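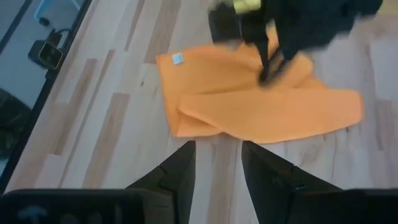 Zendeo says a foreign government broke into its servers, and I'd like to know how Zendeo knows. The letter showed up in my mailbox a few days ago, same as it did for everybody else who pays a water bill through them. Two pages, signed by a vice president. I read it three times and each time it got harder to find the part that told me anything. It's like an orange cloth dropped in a heap on the floor, one layer folded over another, and you can't tell the size of the thing until somebody picks it up and shakes it out. So I'm going to try shaking it out a little.

Here is the sentence everyone is quoting: "Evidence reviewed to date is consistent with the activity of a sophisticated actor supported by a nation state." The local paper ran it as "Foreign hackers hit water billing." Our county supervisor, Zulmira Pacheco, repeated it at the meeting on the 24th and called it an act of aggression against ordinary families. Maybe it was. But "consistent with" is doing a lot of heavy lifting there. A wet driveway is consistent with rain. It's also consistent with my neighbor and his hose.

I'm no security expert. I did office systems for a school district for most of my working life, which mostly meant resetting passwords and arguing with people about where they kept them. Sticky note on the monitor, usually. When something got broken into, and it did from time to time, it was because of a sticky note or an update that hadn't been run since January. I never once met a sophisticated actor.

What the letter leaves out

The letter says 1326 customer accounts "may have been accessed." It doesn't say what was in them. Mine has my name, my address, the last part of my bank account number and a phone number I gave up years ago. Other people I've talked to had their full account number on file because they signed up for autopay early. You'd think that would be worth a line.

It doesn't name the country either. The company spokesman was asked and said he couldn't get into it because of the ongoing investigation. Fine. But then somebody at the county was happy to tell a TV crew, without giving a name, which country it was, and now half my street takes it as settled. If it's too sensitive to put in a letter it ought to be too sensitive to hand to a guy with a microphone.

And then there's the timing. According to the letter the break-in was detected "promptly." Farther down, in the paragraph on what you can do, they suggest checking your bank statements for the past 185 days. I read that line out loud to my wife. If you found it promptly, why am I going back half a year?
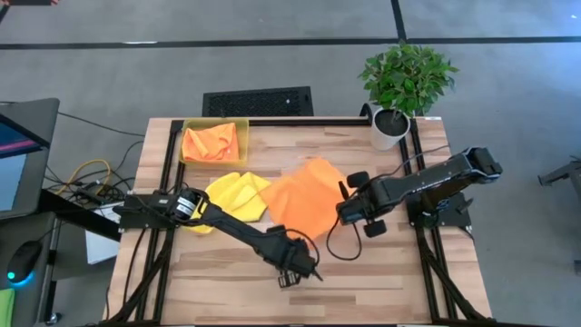 Who did the looking

Zendeo hired a firm called Breditach to investigate. I'd never heard of them, so I went to their website, and what they sell is protection from nation states. Says so right at the top. I'm not accusing anyone of lying. I'm saying that if you hire a termite company to look at your house, you shouldn't fall out of your chair when they find termites.

Breditach's report isn't public. I called the county to ask for it and was told the county doesn't have it either, only a "summary of findings," and the summary is confidential. So Supervisor Pacheco is calling it aggression on the strength of a summary of a report that she hasn't read. I sent her office an email asking if I had that right. I got an automatic reply thanking me for my interest in parks.

It's worth asking who comes out ahead if the culprit is a foreign power. Zendeo does, for one. Nobody blames a billing company for losing to an army. If it was a kid in a basement who tried the word "password," they have a contract problem. Pacheco gets to stand up to somebody far away who doesn't vote here. And Breditach gets its name in the paper next to the word "expert."
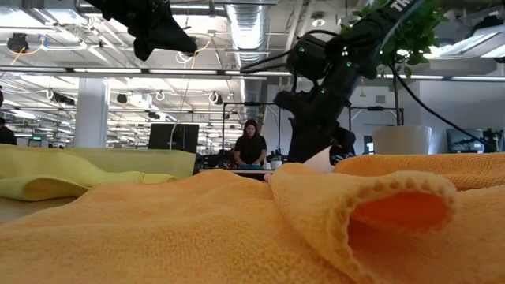 The customers are the ones who don't come out ahead. We get a year of free credit monitoring through an outfit called Tukard, and to sign up for it you have to type in your Social Security number, which Zendeo never had in the first place. I got as far as that screen and closed it. If you lose money you can file a claim for up to $200, provided you can show the loss came from this break-in and no other. I don't know how a person would go about proving that. Call the foreign government and ask, I guess.

A reader named Peixoto wrote to me after my last post about the county website and said I was being too hard on people who are doing their best. He may well say it again. He also says governments really do hack things, including small and boring things, and he's right, they do. I read the news. There have been cases where real evidence was put on the table, with names and dates, and I believed it.

So put it on the table. Black out whatever you have to. Tell us how they got in, when, whether the software was up to date, and who was supposed to be keeping it that way. I'd settle for the last one.

The next supervisors' meeting has public comment at the start, and you need to turn in a card before it opens. I've already filled mine out. Meanwhile I've gone back to paying the water bill by check.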